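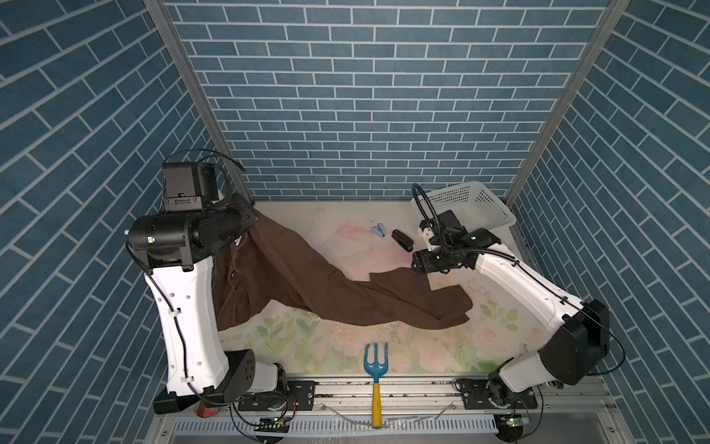 Polling place inspection checklist, with comments
Nedovden Town Council, election services
Venue: Rennie Hall, Ernier Road entrance
Inspected by: Guadalupe Cuevas
Use: local by-election, and the public candidates' meeting in the same hall in December
Register: 2099 electors

Marking: S = satisfactory, A = action needed before opening, N = not applicable

1. Access and approach

1.1 Step-free route from pavement to main door: S
1.2 Ramp gradient and handrail: A
Handrail fixing at the lower end is loose. Bolt to be replaced. Rail must not move under hand pressure.
1.3 Door clear width: S
Measured with one leaf open. Second leaf can be pinned back if a queue forms.
1.4 Parking bays for disabled voters: A
Markings worn. Cone off 2 bays nearest the ramp from 6 am and sign them.
1.5 External lighting: S
Checked after dark. The sensor by the bin store is slow to respond but the path is covered by the street lamp.
1.6 Campaign material within the venue boundary: A
Old residents' association poster on the notice board refers to one of the candidates. Remove before the polling notice goes up.

2. Fire and evacuation

2.1 Final exits open freely without a key: S
2.2 Exit signs lit: S
2.3 Extinguishers in service date: A
The unit outside the kitchen has no legible tag. Hall manager to confirm date or replace.
2.4 Escape routes clear: A
Stacked chairs in the rear corridor reduce the width. Move to the store and keep them there until the count team has left.
2.5 Occupancy limit displayed: S
Sign is behind the main door when the door is open. Not a failure, but door staff should be told the number at briefing.
2.6 Assembly point: S

3. Voting area

3.1 Booths stable on level floor: S
Tested with the Brellisico folding type. The low booth for wheelchair users should stand nearest the door, facing the wall.
3.2 Secrecy of booths from windows: A
Lower panes on the road side give a view of the third booth. Turn the booth or fit the blinds.
3.3 Ballot box in sight of the presiding officer: S
3.4 Cable runs: A
Extension lead to the desk lamp crosses the voter route. Reroute along the skirting and tape down.
3.5 Private space for photo ID checks: S
Screen and mirror supplied.
3.6 Tactile voting device and large-print notices: S

4. Candidates' meeting

4.1 Seating plan: S
46 seats in fixed rows, with a centre aisle. Further seating only with the hall manager's agreement.
4.2 Wheelchair spaces: S
Front row, left side.
4.3 Platform edge marked: A
White tape has lifted at the steps. Renew.
4.4 Hearing loop: A
Works from the platform microphone only. Questions from the floor must go through a microphone on the same mixer, or be repeated by the chair.
4.5 Platform access for candidates with limited mobility: N
Candidates will sit at floor level.

5. Staff welfare

5.1 Heating: S
5.2 Toilets, including accessible: S
Alarm cord had been tied up. Released and tested during the visit.
5.3 Drinking water and kitchen: S
5.4 First aid kit: A
Eye wash missing.

Result: suitable, subject to the items marked A. Items 1.2, 2.3 and 2.4 must be closed and rechecked in person. The remainder may be confirmed by email from the hall manager.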